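Werkstattbuch Versuchsküche Benirholm
30. März 2025

Essiggemüse, zweite Runde, und ein paar Gedanken zum Sud

Wieder ein langer Tag in der Küche, und ich schreibe lieber gleich alles auf, solange die Finger noch nach Dill riechen. Wer das hier später liest und nur die Mengen sucht: Die stehen weiter unten beim Rettich. Den Rest habe ich vor allem für mich notiert, und ein bisschen auch für die Spätschicht, die sich beim letzten Mal zu Recht beklagt hat, dass ich nur »wie gehabt, etwas weniger sauer« hingeschrieben hatte. Weniger sauer als was, wurde gefragt, und ich wusste es selbst nicht mehr.

Also von vorne. Der Rettich ist heute früh gekommen, deutlich schöner als die letzte Kiste, fest und ohne diese pelzigen Stellen in der Mitte, die uns im Winter so geärgert haben. Nach dem Putzen und Schälen blieben 2.818 g übrig. Ich habe ihn in Stifte geschnitten, kleinfingerdick, und zwar alles von Hand. Die Reibe macht es zwar schneller, aber sie reißt die Fasern auf, und dann zieht das Gemüse zu viel Wasser und liegt schlapp im Glas. Das haben wir ja im August mit den Gurken erlebt, die nach zwei Wochen eher an Suppe erinnerten. Bitte also auch beim nächsten Mal das große Messer nehmen, das mit dem hellen Griff, und vorher schleifen!

Gesalzen wurde mit 67 g auf die ganze Menge, gut durchgemischt und dann in der großen Schüssel stehen gelassen, bis sich unten Flüssigkeit gesammelt hatte. Ich habe dabei nicht auf die Uhr geschaut, sondern immer wieder einen Stift herausgenommen und gebogen. Wenn er sich biegen lässt, ohne zu brechen, ist er so weit. Man kann das schlecht aufschreiben, ich weiß, aber wer es einmal in der Hand hatte, vergisst es nicht mehr. Danach kurz abgespült, abtropfen lassen und in einem Tuch ausgedrückt. Beim Ausdrücken war ich diesmal vorsichtiger, letztes Mal sahen die Stifte hinterher aus wie ausgewrungene Putzlappen.

Nun zum Sud, der eigentlichen Baustelle. Wir hatten in der ersten Runde den Reisessig von Panganiban genommen und ihn sehr großzügig mit Wasser verlängert. Das Ergebnis war mild und hübsch und völlig langweilig. In der zweiten Hälfte der ersten Runde dann der Malzessig von Komwood, unverdünnt, und das war so ziemlich das Gegenteil: ein dunkler, brotiger Geschmack, den ich für Zwiebeln großartig finde, der aber jeden Rettich plattwalzt. Heute also beide zusammen, mit deutlich mehr vom Reisessig, und auf den ganzen Topf 325 g Zucker. Ich gebe zu, dass ich beim Zucker gezögert habe. Es klingt nach viel, im fertigen Sud schmeckt es aber rund und gar nicht bonbonsüß, und die Schärfe des Rettichs kommt ja noch dagegen an.

Gewürze wie folgt: gelbe Senfkörner, ein kleines Stück Ingwer in Scheiben, zwei Lorbeerblätter, schwarzer Pfeffer im Ganzen. Die Senfkörner habe ich vorher trocken im Topf erwärmt, bis die ersten hüpften. Ob das am Ende einen Unterschied macht, kann ich nicht sagen, die Küche hat jedenfalls herrlich gerochen, und es kam gleich jemand aus dem Büro herüber und wollte wissen, wann es Essen gibt. Kurkuma habe ich weggelassen. Die gelbe Farbe ist zwar schön, aber sie geht aus keinem Tuch mehr heraus, und die Waschfrage ist bei uns immer noch nicht geklärt.

Ein Wort zum Topf, das gehört hier hinein, auch wenn es alle schon einmal gehört haben: keinen Alutopf für den Sud. Der breite Edelstahltopf von Desmont ist groß genug, man muss ihn nur vorher aus dem unteren Regal holen, wo er unter den Backblechen steht. Heute habe ich ihn gesucht, geflucht, gefunden und ihn anschließend ins mittlere Regal gestellt. Da soll er nun bleiben.

Zum Abfüllen: 20 Gläser, alle von der kleinen Sorte. Sie waren ausgekocht und noch heiß, der Sud ebenfalls. Bei den ersten zehn habe ich den Rettich erst dicht eingelegt und dann aufgegossen, bei den anderen zehn zuerst einen Schluck Sud ins Glas und dann das Gemüse hineingesteckt. Mit der zweiten Methode bleiben viel weniger Luftblasen hängen. Dafür kleckert es, und man braucht unbedingt den Trichter mit dem weiten Hals. Nach dem Aufgießen bin ich überall noch einmal mit einem Holzstäbchen am Rand entlanggefahren und habe nachgefüllt, bis alles bedeckt war. Deckel drauf, Rand vorher sauber gewischt, fertig. Die Gläser der ersten Art haben einen blauen Punkt auf dem Deckel, die der zweiten einen grünen.

Was ich noch nicht verstehe, ist die Sache mit der Trübung. In der ersten Runde war der Sud in manchen Gläsern nach wenigen Tagen leicht milchig, in anderen blieb er klar, bei gleichem Ansatz. Meine Vermutung geht zum Salz. Wir hatten damals das billige Tafelsalz mit Rieselhilfe erwischt, jedenfalls für einen Teil, und die Tüte war dann alle und es wurde eine andere aufgemacht. Heute ausschließlich das grobe ohne Zusätze. Sollte es wieder trüb werden, müssen wir woanders suchen, vielleicht beim Wasser. Und trüb bleibt für uns bis dahin ein Grund, das Glas wegzutun, auch wenn es gut riecht. Darüber wird nicht verhandelt, ich habe keine Lust auf Experimente mit fremden Mägen.

Für die Haltbarkeit haben wir übrigens weiterhin keine Zahlen, auf die ich mich verlassen würde. Alles aus dieser Runde kommt in die Kühlung und ist für unsere eigenen Verkostungen gedacht. Bevor irgendetwas davon ins Regal nach vorne wandert, wird der pH-Wert ordentlich gemessen, mit dem kalibrierten Gerät und am Gemüse selbst, nachdem es durchgezogen ist. Der Sud allein sagt einem da wenig.

Zwischendurch, während der Topf auskühlte, habe ich noch mit den Resten gespielt. Es waren ein paar unförmige Rettichenden übrig, dazu eine halbe Möhre und das Grün, das sonst immer im Kompost landet. Das Grün kurz blanchiert, kalt abgeschreckt, fein gehackt und mit einem Löffel Sud und etwas Sesam vermengt, das war wirklich das Beste am ganzen Tag! Auf Reis könnte ich davon eine Schüssel nach der anderen essen. Das sollten wir als eigene Sache weiterverfolgen, nicht bloß als Resteverwertung. Die Möhre dagegen war eine Enttäuschung, zu hart und innen völlig ohne Geschmack. Vielleicht muss man sie dünner schneiden oder kurz im Sud mitziehen lassen. Im Ordner liegt noch ein altes Rezept für gestiftelte Möhren mit Koriandersaat, das könnte man einmal hervorholen. 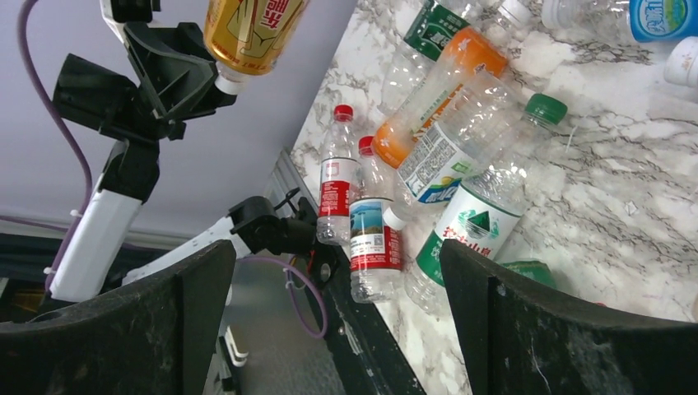 Was mir bei den Möhren noch durch den Kopf ging: Wir salzen bisher jedes Gemüse gleich, und das ist im Grunde unsinnig. Rettich gibt bereitwillig Wasser ab, Gurke erst recht, eine Möhre aber gibt fast nichts her, egal wie lange man sie stehen lässt. Da wäre es klüger, das Salz gleich in den Sud zu geben und sich den ersten Schritt zu sparen. Ich würde das beim nächsten Mal in einem kleinen Ansatz probieren, eine Hälfte vorgesalzen, die andere nicht, und dann blind verkosten. Blind heißt bitte wirklich blind. Beim letzten Mal standen die Gläser mit Beschriftung auf dem Tisch, und alle fanden natürlich das besser, was sie selbst angesetzt hatten (ich auch).

Dann die Zwiebeln. Die rote Sorte liegt noch im Keller und sollte bald weg, einige treiben schon aus. Dafür würde ich den Malzessig von Komwood wieder unverdünnt nehmen, ein wenig braunen Zucker, Nelke, aber nur eine einzige auf den ganzen Topf. Nelke ist so ein Gewürz, bei dem man immer denkt, eine mehr schadet nicht, und dann schmeckt es nach Zahnarzt. In feine Ringe geschnitten und nur mit heißem Sud übergossen, nicht gekocht, sonst werden sie glasig und verlieren den Biss.

Noch ein paar lose Sachen, damit sie nicht verloren gehen.

Die Waage springt wieder. Wenn man sie einschaltet und gleich etwas daraufstellt, zeigt sie Unsinn. Erst warten, bis die Null wirklich steht. Neue Batterien liegen in der Schublade unter dem Brotmesser.

Vom Reisessig ist nur noch ein Rest da. Bitte bei Panganiban wieder die große Gebindegröße bestellen, die kleinen Flaschen sind auf Dauer Unfug und stehen überall herum.

Die Geschirrtücher, die ich zum Ausdrücken genommen habe, weichen im Eimer neben der Spüle. Nicht wegschütten und auch nicht mit den Schürzen zusammen waschen, der Rettichgeruch ist hartnäckiger, als man glaubt.

Senfkörner: vorhanden. Lorbeer: fast leer. Ingwer: das letzte Stück war schon etwas faserig, lieber frischen holen.

Probiert wird das Ganze frühestens in einer Woche, auch wenn es schwerfällt. Ich habe trotzdem einen Stift aus der Schüssel genascht, noch lauwarm, und er war viel zu scharf und ganz wunderbar knackig. Wer vorher schon ein Glas aufmacht, schreibt bitte dazu, welches und mit welchem Punkt, und stellt es in der Kühlung nach links.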